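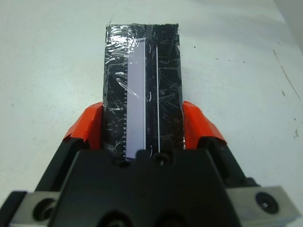
Skurnance is looking for participants for a comparison of finger pads and grip controllers on two-finger parallel grippers. The work will be carried out at the Mituvgate test room and is open to technicians, students and working engineers who can commit to the full schedule. The first test object is a flat black block wrapped in clear tape, held upright between orange-red pads. Crinkled film over a scratched, glossy surface makes both contact and camera tracking difficult to repeat, and participants will be expected to record both.

Print this page | E-mail this page
Home | Projects | Open calls | Archive | Contact

What the work involves

Each participant will run 16 sessions of 50 grasps. In every session the arm, the table and the wrist camera stay the same. The pad set and the controller change according to a fixed plan, issued on the first day. Two controllers are under test: the Bralum force-limited controller and the Masilela position controller with slip correction. Participants are not told which one is loaded.

A grasp is logged as held, slipped, rotated or dropped. Rotation is read from the wrist camera against the long edges of the object. Where the edge cannot be read because of glare on the wrapping, the entry is marked "no reading" and the grasp is not repeated.
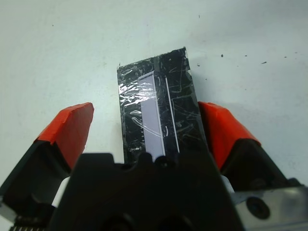 Pads are inspected before and after each session. Wear at the corners is noted on the sheet and the pad is replaced if the backing shows. Participants fit the pads themselves, tighten the screws to the value on the bench card and run the zero routine before the first grasp. Training in all of this takes one morning and is paid.

Requirements

- Able to work from a written procedure without changing it
- Basic use of hand tools, including hex keys
- Normal or corrected eyesight, including normal colour vision
- Some experience with a robot arm of any make is useful but not required
- No current employment with Bralum or Masilela

Terms

There are 10 places. Sessions are booked in blocks of two with a break between them. Payment is made per completed block, and travel within the local bus area is refunded against tickets. Logs and camera recordings remain with Skurnance. Participants will receive a copy of the final report, in which they are identified by number only.

How to apply

Send a short letter stating relevant experience and the mornings or afternoons you can attend. A CV may be attached but should not exceed two pages. Applications close on 5 Apr 2026 and training starts later in April. Mark applications "Pad and controller comparison" and address them to the Mituvgate test room office.

Print this page | E-mail this page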